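Bourse doctorale Prellance : vos retours sur le dossier ?

kudell_94
Bonjour à toutes et à tous ! Je me lance cette année pour la bourse Prellance (thèse en sciences biomédicales) et je suis ravie, mon labo me soutient à fond. Le règlement demande un projet de 2 pages et une lettre du directeur de thèse. Quelqu'un est déjà passé par là ?
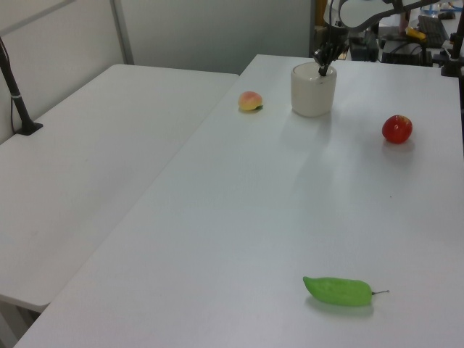

Dernière modification de la page : vendredi, 17 h 40

nollamis
Oui, moi, et je recommande vraiment ! Le jury lit tout, même la bibliographie – soigne-la. L'an passé il y avait 170 dossiers et l'entretien a été un super moment, on parle de science pendant une heure avec des gens curieux.

Liao
Un peu moins emballé que nollamis. L'entretien est sympa, d'accord, mais le budget déplacements est versé très tard. J'ai avancé mon colloque de ma poche : 3472 euros avec l'hôtel et l'inscription. À prévoir avant de signer !

nollamis
Tardif pour toi, peut-être. Chez nous l'école doctorale a fait l'avance, il suffisait de demander au secrétariat en janvier.

Liao
Toutes les écoles ne le font pas. La mienne a refusé deux fois.

Shuk-fan Tang
Je vous rejoins tous les deux : ça dépend de l'établissement, donc kudell_94, pose la question dès maintenant. Et pour la lettre, fais-la écrire par quelqu'un qui connaît tes manips en détail ! La mienne racontait mes cultures cellulaires ratées du master et le jury a adoré, on en a ri pendant l'entretien.

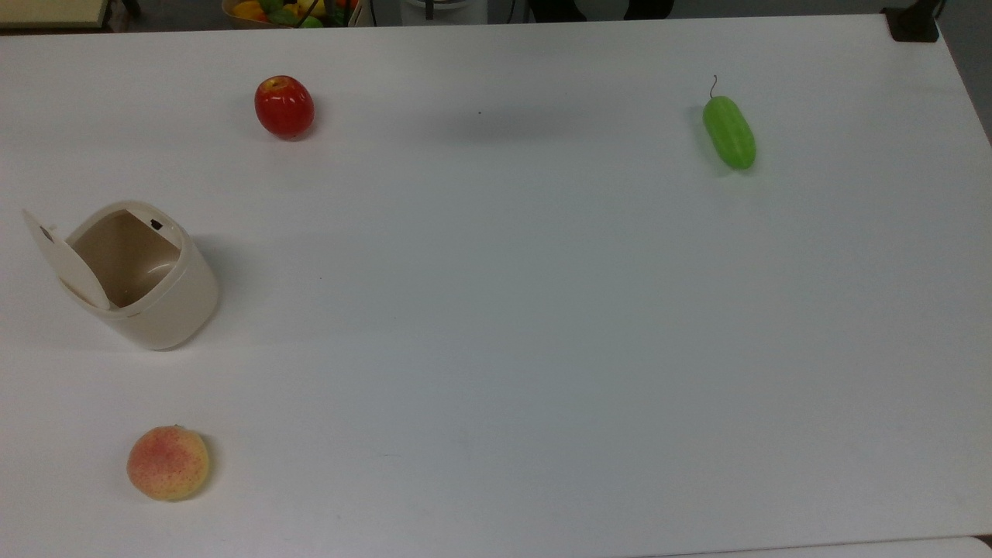
Peut-on cumuler la bourse avec des heures d'enseignement ?
Jusqu'à 60 heures par an, avec l'accord écrit du directeur de thèse.

kudell_94
Génial, merci pour la réponse sur le cumul, je voulais garder mes TD de physiologie (j'adore mes L2) ! J'écris au secrétariat ce soir pour l'avance de frais.

Liao
Demande une réponse par mail, pas au téléphone.

nollamis
Là-dessus je suis d'accord avec Liao – et si tu veux une relecture du projet, envoie-le-moi en message privé, ça me ferait très plaisir !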